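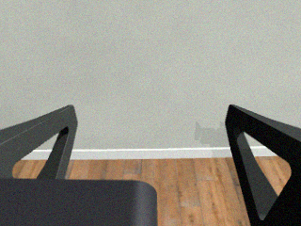

Family Studies and Child Development
Handout 4: Bedtime Routines and Sleep Resistance in Children Aged Three to Seven

Course leader: Waltraud Nägeli

Purpose of this handout

Students should read these notes before the September seminar. They cover the main points of the lecture on bedtime resistance and give the background needed for the written assignment. Handout 3, on infant sleep, is assumed throughout.

1. What is meant by bedtime resistance

The term covers stalling, repeated requests, leaving the bedroom, and open refusal to go to bed. It does not cover night waking, nightmares or sleepwalking, and these should be kept separate in case notes. A child who falls asleep easily at 8 p.m. and wakes at 2 a.m. does not show bedtime resistance as the term is used in this course.

Some resistance is expected in this age group. It becomes a matter for advice when it happens on most nights, when it shortens the child's sleep, or when the parents report that evenings have become a source of conflict between them.

2. The routine

A bedtime routine is a short series of activities carried out in the same order every night. The order matters more than the clock time, although large shifts in clock time between school nights and weekends tend to weaken the effect. Students often recommend routines that are too long. Four steps are usually enough, for example bath, pajamas, story, lights out.

Screens should be put away before the first step begins. Parents who use a program as a reward for getting into pajamas should be advised to move it to earlier in the evening.
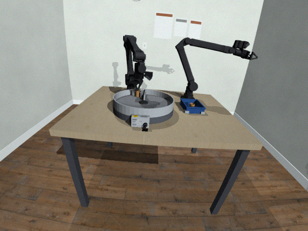 3. Responding to requests

Parents commonly describe a chain of requests after lights out: water, another hug, a question about tomorrow. Two responses are discussed in the course.

Planned checks. The parent agrees to look in at set times and keeps each visit brief and calm.

The bedtime pass. The child receives one card, to be exchanged for one reasonable request. Once the card has been handed over, further requests are met with a quiet return to bed. This method is less suitable for children who do not yet understand an exchange.

Either method may be followed by a temporary increase in protest. Parents need to hear this in advance, as many give up during the first week.
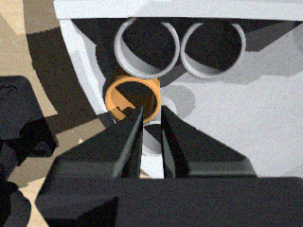
4. Case for discussion: the Hwang family

A five-year-old leaves her room several times each evening. Her father returns her to bed at once; her mother allows her to stay on the sofa until she is drowsy. Both parents consider their own approach to be the kinder one.

Prepare brief answers to the following.

Which parts of the evening should be recorded before any advice is given?
How might the two parents be helped to agree on a single response?
What would lead you to refer the family to a physician?

5. Written assignment

Submit a sleep advice plan of 800 words for the Hwang family, with a separate summary of 300 words addressed to the parents in plain language. The plan counts for 80 percent of the mark and the summary for the remainder. Work is to be handed in at the Nanton office.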